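4.2 Does right-sized packaging reduce returns? 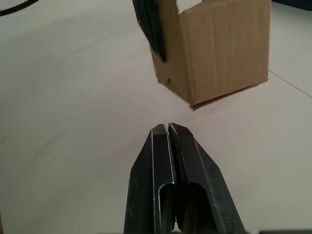
The claim that smaller boxes mean fewer damaged goods has been repeated so often in the trade press that it is now treated as settled. We are not convinced that it is. Most of the support for it comes from sellers of packaging systems, and the studies we were able to read in full share a basic weakness: the shippers who switched to right-sized boxes changed other things in the same period. They retrained packers, dropped a carrier, or stopped selling the items that broke most often. Any of these would lower the damage rate without help from the box.

The Grutar trial is the one most often cited. It followed 3,000 parcels from a single warehouse and found that damage claims fell after the switch. The authors describe the fall as large. They do not say how the parcels were chosen, and the comparison period included the holiday peak, when parcels are handled faster and by less experienced staff. A fall in claims after a peak is what we would expect to see with any box at all. We wrote to ask for the monthly figures and were told that they had not been kept.

Escobedo, a mid-sized seller of kitchen goods, gives a more useful case. It ran old and new box sizes side by side for 2 months, ending in July, with the size assigned by order number. This is a much better design, and the difference it found was small. For glassware there was a modest drop in claims. For everything else the two groups could not be told apart. The company went ahead with the new sizes anyway, on the grounds that they saved on filler, and we have no quarrel with that decision. It should not be reported as evidence about damage, though, and it has been, several times.

A second problem lies in what counts as damage. In most of the records we examined, the figure is the number of customer claims, and customers do not claim for every dent. Whether they do depends on the price of the item, how easy the form is to find, and whether the seller asks for the goods back. Mendito shortened its claim form partway through its own packaging study and saw claims go up in both groups within a few weeks. Had the form been changed between the two periods of a before-and-after study, the effect would have been credited to the cardboard, or blamed on it.

Our own check was limited. We took 176 returned parcels from the Imach depot, all of them marked by the customer as damaged in transit, and recorded the outer dimensions of the box, the dimensions of the item, and the condition of both. We expected the boxes with the most empty space to hold the worst-damaged goods. The link was weak. Crushed corners were common in tight boxes as well as loose ones, and in many cases the item inside a badly crushed box was fine. A fair number of parcels marked as damaged in transit held goods with no fault that we could find – a reminder that the reason ticked on a returns label is sometimes just the one that gets a free return.

This sample has obvious limits. It contains only returns, so it cannot tell us how many loose boxes arrived in good order. It comes from one depot, and the staff there had already thrown out the worst cases for safety reasons before we arrived. We also measured the boxes after their trip, when many were no longer square, and some of our volume figures are probably low. We would not want the result quoted as proof that box size makes no difference. It shows only that the strong version of the claim is hard to find in a place where it ought to be easy to see.

There may well be good reasons to use smaller boxes. They take up less room in a van, and they use less board. Those savings can be measured directly and do not need to borrow support from a damage argument. What is still missing is a trial with random assignment, more than 200 parcels in each product group, and inspection of the goods on arrival by someone who does not know the purpose of the study. Until that has been done, we suggest treating the published damage figures as sales material and leaving them out of cost models. Section 4.3 follows this rule and sets the damage saving to zero.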